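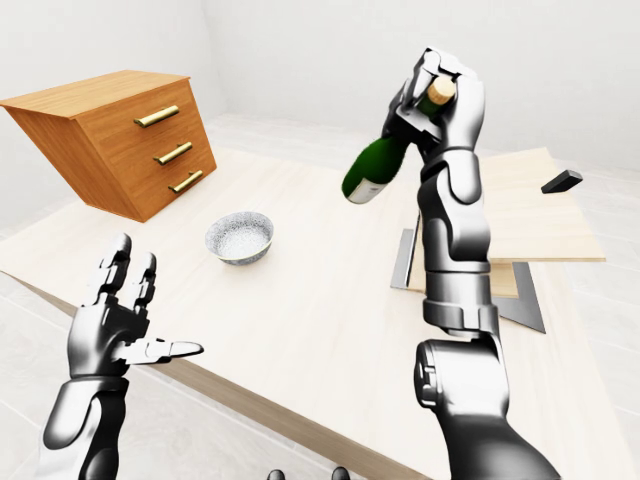

Right hand on the bottle, left hand idle. Simulator, Monday's session.

Monday, November 4, 2024

Club again, and again no real robot. Hanyu Duan had the Bennani task running when I came in and wanted me to be impressed. I was, for a minute or so. The fingers go round the neck, the bottle hangs there at a slant over the table, and the left hand sticks its thumb out and contributes nothing. Two arms, and we are using one. I asked what the other was for and was told "later", which I have been hearing since June.

My trouble with it is the number. The score sheet says 2297 good grasps out of 3000 and everyone was cheerful. But a good grasp, in the script Aron gave us, means the fingers are touching the bottle when the clock stops. It doesn't ask whether you could pour from it. There is a bowl on the table, and as far as I can tell the bowl might as well be painted on. I said so. Hanyu said pouring is a separate task and liquid is slow to simulate. Fine, but then we shouldn't put "pouring" on the poster.

Also I don't trust the friction. The glass seems to have been given the grip of a rubber boot. I turned it down a little and ran 12 by hand, and the bottle slid out in most of them. Hanyu says my value was silly. Possibly. I'd like somebody to measure a real bottle before we argue any further, and I suppose that will be me.

Spent the rest of the evening on the log from last week, 986 lines, nearly all of them the same warning about the wrist joint. Found one that wasn't and copied it out for Hanyu, who had gone for the bus by then.

The drawers are next, apparently. Three brass handles to pull and a new score sheet. I want to see the rule for "open" written down first, in millimetres.

Bring kitchen scales on Thursday.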